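Grirnport Collection Group - meeting minutes
August, started 10:10, small meeting room
Present: Sotiris Tsoukalas (chair), Chrysoula Alexiou, Kenza El Ouafi, Eirini Tzavaras (notes)
Joined by call from item 3: Periklis Tzanetos

1. Last minutes
Accepted. One fix - the cup task was paused, not dropped. Eirini to correct the shared copy.

2. Where we are on the table tasks
Chrysoula gave the numbers. Silverware sorting target is 1000 good examples, we have over 400. Napkin task not started. Cup task paused until the new cups arrive from Galetti.
Sotiris asked if 1000 is still the right number. Kenza thinks we could train a first version at 400 and see what it gets wrong, then collect for those cases. Chrysoula worried that we will stop there if it looks ok. Agreed to train now AND keep collecting.
Periklis to start the run (told him when he joined, fine with it).

3. Rejected examples
Periklis on the call by now, sound bad for the first few minutes.
Main reasons for rejects, from his list:
- tracking lost when the gripper turns too fast
- fingers close before they reach the handle, then a second try in the same take
- hand of the other person in the way at the start
- take stopped too early, piece still held
Long talk about the second-try ones. Kenza wants to keep them, a robot should learn to recover. Periklis says fine but they need their own label, right now they go in with the clean ones and the lengths are all over the place. Sotiris: keep, label as "retry", leave out of the first run. Decided.
Kenza will write two lines in the guide about what counts as a retry. If the piece never leaves the table it is a retry. If it drops it is a drop.

4. Two people at one table
Came up again. Chrysoula finds it faster with two grippers at the same table, one resets while the other records. Periklis finds it harder to clean up afterwards, other person's arm comes into view and he can't tell if it matters. Sotiris doesn't mind arms in view, the model should cope with people near the table. He does mind talking and pointing during a take.
Agreed: two at a table is ok. Whoever is not recording keeps hands off the tray till the take is ended. No swapping grippers in the middle of a block - the calibration is per gripper and we already lost part of a block to this.

5. Start positions
Too many takes start with the pieces side by side next to the tray, all pointing the same way. Chrysoula said that is how the guide says to do it. Checked, it does.
Kenza's plan:
- keep the neat layout for part of each block
- after that turn pieces by hand, any angle, some upside down
- sometimes put the tray on the other side
- sometimes leave one piece already in the tray
Sotiris liked it, asked for it to be noted in the log per block and not per take, otherwise it wont get done. Blocks of 10 takes from now on. 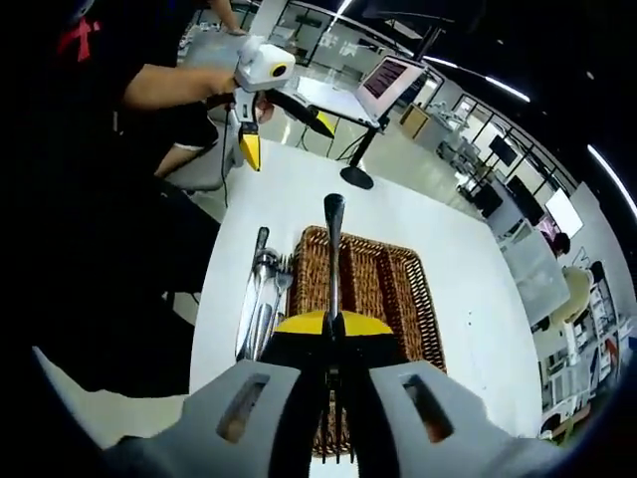 Forks are the worst of the lot so far. They come up tilted and then the tines catch on the weave when you lower them. Eirini has been grabbing nearer the middle of the handle and says it helps. Periklis asked that we don't all copy one grip, he wants some spread. Left open, everyone to try both and write down which.
Kenza asked about a plastic tray as a second one. Yes, but after the first 1000.

6. Storage and upload
Upload to Cumum failed twice last week, both times over night. Periklis thinks the batches are too big. Max 200 takes per batch from now. Do not delete anything from the cards until he confirms in the channel, please read the channel.
Naming: task, initials, block number. No spaces. Somebody is still using spaces.

7. Kodikara visit
They want to see a live session, not slides. Sotiris to run it with Chrysoula. Periklis will have the first model by then if the run goes ok, no promise to show it on the arm. Kenza asked if visitors can try the gripper themselves - yes, on a practice block, not uploaded.

8. Other
Finger tips wearing down on one of the grippers, Kenza to print spares.
Chairs at the table too low for Eirini, wrist gets sore after a long block. Swap with the desk by the window. Breaks between blocks are fine, take them.

Actions
Periklis - start first run, retries left out; confirm uploads in channel
Kenza - retry and start postion text for the guide; spare finger tips
Chrysoula - block log sheet with a layout column; chase Galetti on cups
Sotiris - reply to Kodikara with a time
Eirini - fix old minutes, swap chair
All - both grips on forks, note which one

Closed 11:05. Next meeting same time, same room unless it is taken.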